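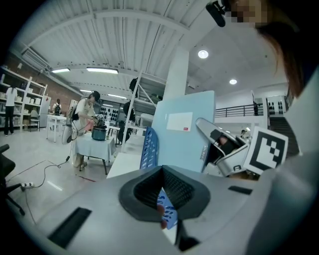 FOR IMMEDIATE RELEASE

Filari opens online archive of photographs from wartime Ham

GRENBRIDGE, 2021-06-16. The Filari photo archive today put 266 pictures from the siege of Ham online, free for anyone to look at. Most have never been published. Schools and newspapers can use them without a fee, credit required.

The pictures cover the last 15 weeks of fighting in the town. Bread lines, burned-out buses, the bridge before and after the shelling. Also weddings. Also a soccer game in a school yard. The work of 10 local photographers, several of whom asked that thier names be left off. That request has been kept.

Why now. The originals were on old drives and prints, moved from house to house, and two drives had already failed when scanning began in February. Some files could not be saved. The rest have been checked against maps, weather records and the photographers' own notes. Where a date or street is still in doubt the caption says so.

Graphic pictures sit behind a warning page — viewers choose whether to go on. Faces of children have been blurred in that section, and in a few others where families asked.

The search tool was built by Stitik. Search by street, by week, or by subject. Captions are in English and Arabic, with more languages planned but no date set yet.

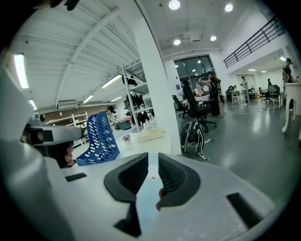

Can people from Ham ask for a picture to be taken down?
Anyone shown in a picture, or a close relative, can write to the archive through the form on the caption page. The picture is hidden while the request is looked at, and the person gets an answer in writing.

Prints of selected pictures will be on show at the Filari reading room in Grenbridge this summer. Entry free. Opening hours will be be posted on the archive's site.

Press: high-resolution files and a full caption list on request from the Filari press office. Please do not crop or recolor. Please run captions as supplied, including the ones marked uncertain.

ENDS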